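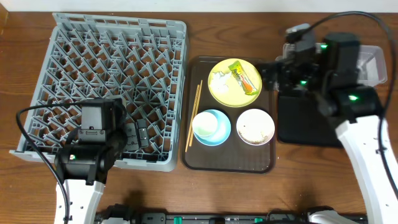
Pay for the arms, wait with the subscription

Plemilik sells its table clearing kit in two parts: the pair of arms, and a monthly service from Prandava that sends new skills to them. I had the kit on my table for 11 weeks, and my opinion is divided.

The arms are good. Two of them on one rail is the right decision, and I would not buy a version with a single arm. The work itself is harder than the brochure admits. A real tray comes back with chopsticks, a crumpled napkin and a snack wrapper lying on the plate, and somebody must decide what is dish and what is trash.

For this the service asks too much money. In 3 months I received 2 updates, and both were for cups. I wrote to the support office in Drarnham and got a polite answer – but no date.

My advice is to buy the hardware and leave the subscription until it can handle a napkin.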